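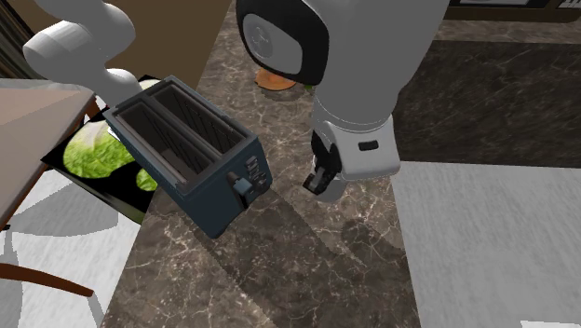

Tika Makerspace > Robot Arm Group > Simulation

Thread: Kitchen sim, contact problems before we touch the real arm

hexbolt_pat
Moving this out of the general thread. I have the kitchen loading on the shop PC with the white arm in it. Toaster, lettuce on the black tray, marble counter. My question is the toaster. It seems to sit a little above the counter and at a tilt. Is that a bad collision mesh or a bad spawn height?

skanaujia
Could be either. Turn on the collision view and look at the bottom of the toaster. If the collision box is bigger than the visible body, that's your gap.

hexbolt_pat
Box is bigger, and it's one box around everything, lever included.

skanaujia
Then it rests on the box. Split it in two, body and lever. I did the same for the Nepia kitchen in January and it took one evening.

dron_w
I'd leave the toaster alone. Nothing in our task list picks up a toaster. The arm will be handling cups.

skanaujia
It still has to reach past it. A planner that believes in an oversized box will take the long way around.

dron_w
Fine, but then fix it after the cups. The cup mesh I made has 3,479 faces and the shop PC crawls.

hexbolt_pat
I cut the cup down to 700. You can see the flat spots on the outside if you look for them. Grip behaves the same to me. Black hand, cup on its side, fingers underneath.
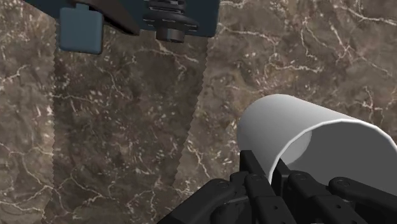
Re: Cup mesh and finger friction

dron_w
700 is too low for the rim. Try 1,047, that was my middle version. It's in the Midov folder.

skanaujia
Face count for the visible mesh doesn't matter to the fingers if you use a separate collision shape. Are you?

dron_w
No. Same mesh for both.

skanaujia
So use your nice one for looks and a ring of small convex pieces for contact. Don't use a single hull or the cup will be solid inside.

hexbolt_pat
Tried it with 2 friction settings. The higher one holds. The lower one lets the cup creep toward the open end.

gluestick44
Why so much time on this? The Hustitz arm is on the bench. Put a real cup in front of it.

skanaujia
Because the last time someone did that we replaced a finger joint. I'm not against bench time, I just want the joint limits checked first.

gluestick44
That was a wiring fault. A simulator wouldn't have caught it.

skanaujia
True, it was wiring. I still want the limits checked. Files are in the shared folder under 2018-06-24, signed Savita Kanaujia so nobody overwrites them.

hexbolt_pat
Got them. I'll do the toaster boxes tonight and post the numbers for the cup when I have them.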